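Dust, smudges and other things a phone screen collects

A switched-off phone is the most truthful mirror in the house. Mine tells me every Monday morning, when the sun comes in low, that I've been eating toast and reading at the same time. If you want to see what you've been pressing your face against, turn the thing off and tilt it toward a lamp. Smudges go gray, dust stands up to be counted, and the fine streaks you took for dirt will still be there after you've wiped.
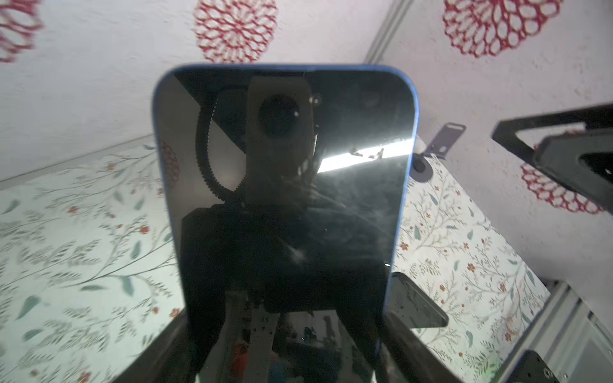

Can I use window spray on a phone screen?
Leave it under the sink. Most window sprays are too harsh for the coating that keeps fingerprints from sticking. A soft cloth, barely damp with plain water, does nearly all of it.

Now the order of work. Switch off, unplug, take the case off. Blow the dust away first or lift it with a dry corner of the cloth, and don't press. Grit under a thumb is sandpaper. Then go over it damp, top to bottom, and finish with a dry cloth. Two cloths, then, and neither of them your shirt. My sister-in-law Pirjo swears by her shirt. Pirjo is on her third phone.

Wash the cloths by hand with a drop of dish soap and skip the fabric softener, which leaves a film and puts you right back at the toast stage. Let them soak 15 minutes while you do something else.

Don't forget what the phone gets put down on. A printed tabletop with vines and little orange-red blossoms is a cheerful thing to own, and it will hide crumbs from you until you set a clean screen face down on them. Busy patterns forgive everything except being touched. Run your palm over the surface before you start, and wipe wherever it feels like a beach.
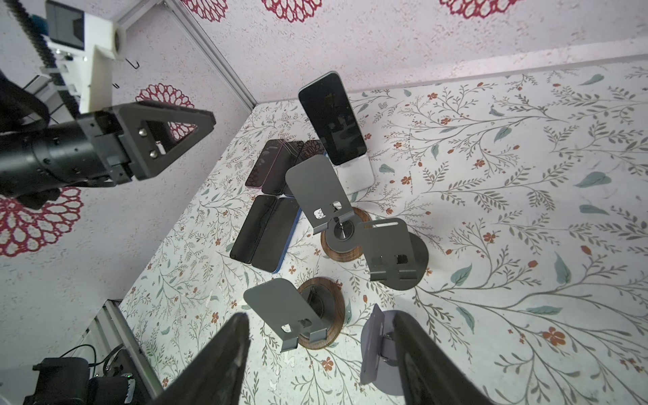
Corners are the worst of it. A cloth folded flat slides right past them, so I wrap mine around the blunt end of a butter knife and drag it along the edge toward me. Same trick for the groove around a phone case, with a cotton swab standing in for the knife. Textured walls get a dry brush, soft, working downward. Do the wall before the table, or do the table twice. I have done the table twice.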